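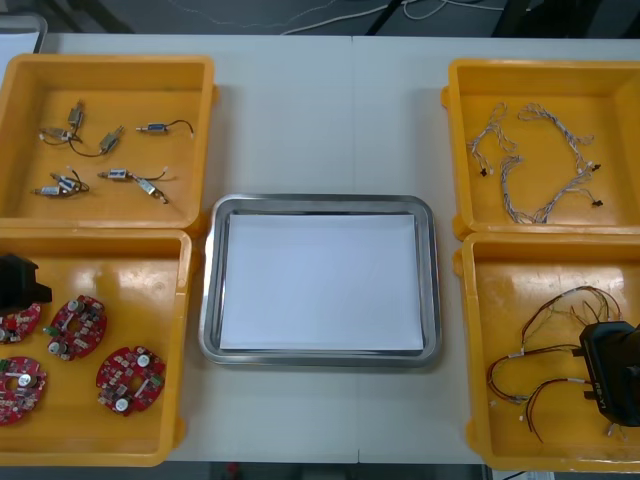 A solenoid is a magnet you can switch off, which already makes it better behaved than most magnets. Inside is a long wire wound round and round into a coil. Send electricity through the wire and the coil turns magnetic and tugs on a metal rod called a plunger. Switch it off and the tugging stops. Many have a spring to push the plunger back, so it's ready to be bossed about again. The small metal ones in the upper-left yellow bin each have their plunger poking out, like a very short tongue, and thin wires to bring in the electricity. The round red circuit boards in the bin in front are another sort of part altogether. A board like that can be given the job of deciding when things happen. A solenoid never decides anything. It pulls when told.

You have probably met one without being introduced. There are solenoids in doorbells (the "ding" is often a plunger whacking a metal bar), in washing machines, and in the locks that go clunk when somebody buzzes you into a block of flats.
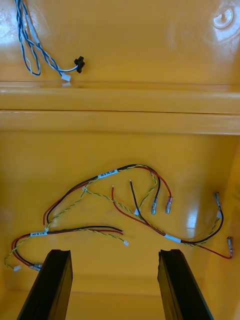
Electricity has to get to all these places somehow, and it travels by wire. One wire is easy to look after. Put a few together and they start behaving like your headphones. Engineers gather wires into a bundle called a harness, and give them different colours so that people can tell which is which. Some get a label too. The ends have plugs called connectors, shaped so they're hard to push in the wrong way round, though my friend Gerrit Moodley once managed it with 2 in one afternoon.

If you want to make a weak solenoid at home, wind thin insulated wire round a drinking straw, slide a small nail partway in and ask an adult to help you touch the ends to one AA battery. Count to 3, then let go. The wire gets warm quickly. Never use the wall socket. 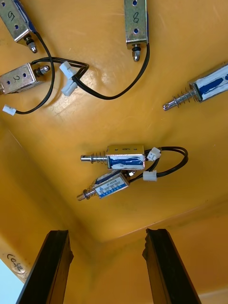
Why does a solenoid click?

The plunger moves fast and stops suddenly when it hits something solid. You are hearing a tiny crash, done on purpose.

Siyabonga Mathebula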